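Section 4: Setting up and running a candidate meeting

This section covers the public question session that Pundville Voter Forum groups hold before a council or parliamentary vote. It assumes you have already registered your group (Section 2) and booked a hall (Section 3). If your hall is not yet confirmed, go back and do that first, as the dates in the letters depend on it.

4.1 Before you start

You will need:

The official list of candidates, as published by the returning officer
The invitation letter (Form B in the back of this guide)
The question cards, cut and stacked
A timer that everyone on the platform can see
A chair for the meeting and one person to stand in
Two roving microphones, if the hall has a sound system

The chair must not be a member of any party on the ballot, and must not have signed a nomination paper for anyone standing. The same goes for the stand-in and for whoever sorts the questions.

Note: Former members may chair if they left before the last round of elections. Tell the candidates in the invitation letter. The Rivera group did this when Ramil Navarro chaired their ward meeting, and none of the candidates objected.

4.2 Inviting the candidates

1. Copy the names from the official list exactly as printed. Do not shorten them or add titles.

2. Fill in one copy of Form B for each candidate. Every letter must carry the same date, the same closing time for replies and the same wording.

3. Send all the letters on the same day, to the agent's address where there is one and to the candidate where there is not.

4. Write down each reply as it comes in, with the time. A telephone reply counts, but ask for it in writing as well.

5. If you have heard nothing after a week, send one reminder. Do not send a second.

6. When the closing time has passed, write to everyone who accepted and tell them who else is coming.

Caution: Do not leave anyone off because they seem unlikely to win. Election law in many places treats a meeting that leaves out some candidates as spending on behalf of the ones who were invited. If you have a good reason to limit the platform, get advice from your election office before any letters go out.

A candidate who declines may send a written statement of up to 700 words. Put copies on the table by the door. The chair does not read it aloud, and a party colleague may not sit in the empty seat unless all the other candidates agree beforehand.

4.3 Publicity

1. Use the plain poster template. Names go in ballot paper order, all in one size of type.

2. Leave off party logos and colours, including on the web page.

3. Add the line giving the name and address of your group. Check with your election office whether the printer's details are needed too.

4. Deliver leaflets evenly across the ward. The standard print run is 3,000, enough for most town wards. Rural groups will usually want fewer and should rely more on noticeboards and the parish newsletter.

5. Post the notice on Vokance if your group has a page there. Turn comments off before you publish it. Arguments under the notice are hard to moderate and will be treated as yours.

Note: Local papers often print the notice free if it reaches them early enough. Send it as plain text in the body of the message.

4.4 Collecting questions

Questions come in two ways: in advance by post or e-mail, and on cards handed out at the door. Keep half of the session for each.

1. Give every advance question a number as it arrives.

2. Put aside any that name a private person, accuse someone of a crime, or are aimed at one candidate only. Keep them. You may be asked later why they were not used.

3. Group the rest by subject. Housing, roads, schools and rates will usually make the largest groups.

4. Draw one question from each group. Someone other than the chair should do this, with a second person watching.

5. Copy the chosen questions on to fresh cards, word for word. Spelling may be corrected but the sense must stay the same.

6. Seal the cards in an envelope. The chair opens it on the platform.

Caution: Candidates must not see the questions beforehand. If one asks for a general idea of the subjects, you may send the list of groups, but it has to go to all of them at the same time.

Door cards are sorted during the first half. Allow two people for this and give them a table out of sight of the platform. Lụa Thái, who wrote the first version of this section, recommended a cut-off at the interval, and we have kept to it. Cards handed in later go into the file unused.

4.5 Setting out the hall

1. Put the platform table at the end of the hall furthest from the main door, so that late arrivals do not walk in front of the speakers.

2. Seat the candidates in an order decided by lot. Draw it in their presence or in the presence of their agents.

3. The chair sits at one end of the table. A chair in the middle tends to lose sight of whoever is on the far side.

4. Place the timer on the front row facing the platform.

5. Leave both side aisles clear for the microphones and for wheelchairs. Remove chairs from the ends of two rows, one near the front and one further back, so that wheelchair users have a choice of place.

6. Party leaflets may go on a table in the entrance. They may not be put on seats.

7. Test the microphones with somebody standing at the back.

Note: If a caterer is parked outside, ask them to stop serving when the meeting opens. Grillura vans are a regular sight at our summer meetings and have always been happy to do this. The noise of a generator carries further than you would expect through an open door.

4.6 Running the meeting

1. Open on time, even if a candidate is missing. A late candidate joins at the next question and does not get the lost time back.

2. Read out the rules. The text is on Form D and takes less than two minutes.

3. Give each candidate 2 minutes for an opening statement, in the order drawn.

4. Read the first question. The candidate in the first seat answers first, then the others in turn. For the next question start with the second seat, and so on along the table.

5. Allow one minute for each answer. When the timer sounds, the candidate may finish the sentence. Then the chair says thank you and moves on.

6. After all have answered, the chair may allow one short round of replies. Either everybody is offered a reply or there are none.

7. Break for 10 minutes at the halfway point.

8. Take the door questions in the second half, using the same order of speaking.

9. Close with one minute each, in reverse of the opening order.

Caution: The chair does not comment on answers, correct figures or ask follow-up questions. If a candidate says something about another that may be defamatory, the chair should stop them, state that the forum does not endorse the remark, and offer the other candidate a reply straight away.

If the audience becomes noisy, stop the timer and wait. Most rooms settle in a moment or two. If one person keeps interrupting, give one clear warning from the platform, and then ask a steward to speak to them. Stewards do not touch anyone. If the person will not leave, suspend the meeting and call the police on the non-emergency number.

4.7 After the meeting

1. Collect all question cards, used and unused, and put them in one envelope marked with the place and date.

2. Write down the number present, the names of the candidates who spoke and the order of the draw.

3. Add up what was spent, including hall hire, printing and postage, and what was given free. Send this to Bienvenido Fajardo at the Pundville office within two weeks.

4. If the meeting was recorded, publish the whole recording or none of it. Do not cut clips. Candidates may make their own from the full version.

5. Keep all papers for a year after the result is declared.

Note: Complaints go to Abena Abugri in writing. The local group should acknowledge them but should not try to settle them. Amado Macapagal deals with any that concern the election return.

Changes to this section were last made on 6th July. The main ones are the limit on written statements in 4.2 and the rule on recordings in 4.7. Groups holding older printed copies should replace the whole section, as the numbering of the steps in 4.4 has changed.

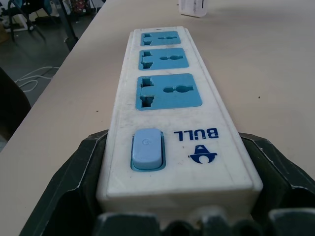 Section 5 deals with polling day itself, including lifts to the polling station and what tellers may and may not ask. Groups that only hold meetings can skip it and go straight to the forms.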